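Prop notebook, Sallorcombe bench
26 March 2020

Okay, finally got the white table set out the way I wanted it for the picnic set (the Mindalholm one, with the baskets). I'd been putting this off since October, mostly out of dread of going through the basket shelf again. Went through it anyway! Kept two: the deep dark brown wicker with the rolled rim, and the shallower tan one with the flared sides. They look good together, and the tan one is so much easier to get things in and out of. The dark one swallows anything small and then you're feeling around in it like a coat pocket.

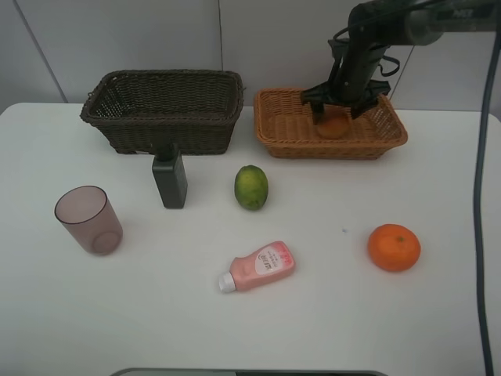 I do want to stick with the light gray wall. I know the Goh notes asked for something warmer, but the wicker is plenty warm already, and every time we bring in a cream backing the tan basket goes sort of muddy. If anybody feels strongly, write it in the margin and we'll argue over lunch.

Labels: dark basket is 2755, tan basket is 2965. Please put the tags back on when you're done (I found 4 loose ones in the drawer, no idea what they belong to). The pink squeeze bottle and the mauve-pink cup go together on the Sturnasberg shelf, second one up. The pinks aren't a match but I've decided I like that.

Fruit next. Green and orange on plain white is lovely, I could look at it all day, and I'd rather have a couple of pieces with lots of room than a whole heap. I like a lime with some yellow in it too, the all-green ones look painted.

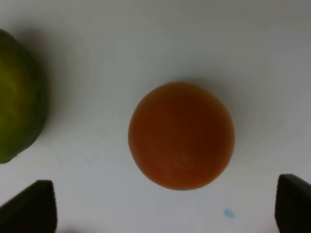 Still to do: wipe-down cloths are almost gone, need to order more. Check the rims on the spare baskets for snags, there were about 7 on the top shelf and I only got through the first couple. And try the tan one with a folded napkin in the bottom, plain white first, then the check.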